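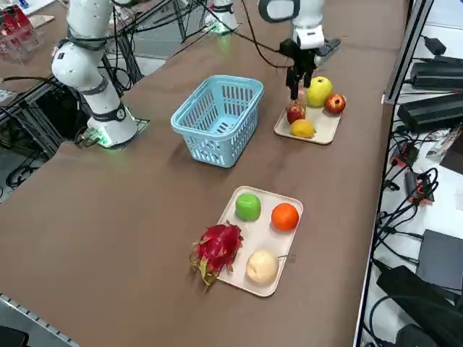 Two shallow trays of mixed fruit and a slotted basket, with apples, citrus, a pear and a dragon fruit to sort.

Sorting and storing fruit at home

Most fruit that goes in the bin was fine when it was bought. It was put in a deep bowl, the bottom layer got bruised, and by the time anyone looked it was soft. A few minutes of sorting on the day you shop will prevent a good part of that.

Start with a clear table and tip nothing. Lift the fruit out of the bag one piece at a time and set it on a shallow tray in a single layer, with the pieces apart if there is room. Turn each one over as you put it down. You are looking for split skin, brown patches, a damp stalk end or a soft spot under the thumb. Anything marked goes to one side to be eaten or cooked first.

Trays

A tray with a low rim is better than a bowl for anything that is still ripening. Peaches and pears bruise under their own weight, so keep them in one layer and put them where you can see them. Pears ripen from the inside. Press gently near the stalk, and if it gives a little, the pear is ready. After that it will keep a few more days in the fridge.

Cream or white trays show up juice and mould quickly. Wipe them with a cloth wrung out in warm water and a drop of washing-up liquid, then dry them before the fruit goes back.

Baskets

A plastic basket with slotted sides lets air through and is easy to rinse. Use it for firmer fruit such as apples and oranges. Don't fill it past the rim, and line the bottom with a folded tea towel if the base has hard ridges. Change the towel when it feels damp.

If you carry the basket from table to larder, put the heaviest fruit in first and set it down by hand. Dropping an apple even a short way leaves a bruise that shows up two days later.

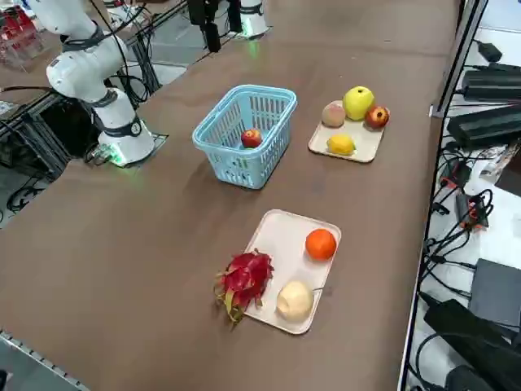
A small red apple in the basket, a peach and a lemon left out on the tray.

What to keep apart

Apples give off a gas that makes other fruit ripen faster. This is useful if you have a hard peach or pear: put it in a paper bag with an apple, fold the top over and check it daily. Otherwise give apples their own basket. One bad apple does spoil the rest, so take it out as soon as you see it and wipe the ones it was touching.

Lemons dry out on a tray after a week or so. They last much longer in a closed tub or bag in the fridge. Take out one or two for the kitchen and leave the rest where they are.

Oranges keep well on the side for a week. In warm weather move them to the fridge – they taste better if you bring them out an hour before eating.

Dragon fruit is ready when the skin gives slightly, much like an avocado. If the tips of the scales have gone brown and dry, eat it that day. Once cut, cover it and keep it cold.

Washing

Wash fruit when you are going to eat it and no sooner. Water left around the stalk encourages mould. Waxed lemons need a scrub under warm water before you grate the peel.

Using up the marked ones

Cut out the bruises and stew apples and pears together with a strip of lemon peel and very little water. Ten to fifteen minutes on a low heat is enough for most apples; firm pears take longer. The result freezes well in small tubs. Write the month on the lid – a tub filled in April should still be good in the autumn.

Tips compiled by Ditte Norðdahl. Page last updated March 11, 2022.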